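Monday at the Raltlow bench, and a word on good habits
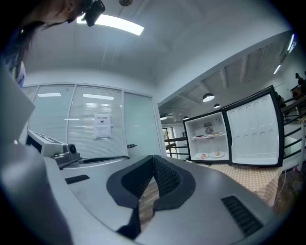

Diary

April 25, 2022. I spent the whole afternoon on the little white refrigerator with Mehrangiz Nikzad, and I have to say I enjoyed it far more than I expected to (I even forgot my tea). We have been using the Vorkar practice sheet since December, and today we finally sat down and argued through the part on doors and shelves, line by line, like two old aunts over a recipe!

The sheet says the fingers start closed, pads touching, before anything else happens. I used to skip that and then wonder why my first grasp looked different every time. Mehrangiz never skips it. She also wants the plates kept apart on the wire shelf and on the floor of the fridge, with the door swung wide, and no reaching in over a plate to get at the one behind it. I grumbled a bit about that last one, but she's right, and I wrote it in.

We set ourselves 20 runs per person before a break, and 3 bad ones in a row means you stop and check the cable. Brindo wanted 100 without a pause, bless them, and I'm glad we held firm. My wrist is glad too.

Tomorrow I want to ask Alipour whether a dropped plate should be logged as its own run or tucked in with the one before. I lean toward its own line. Must bring the spare checkered cloth as well.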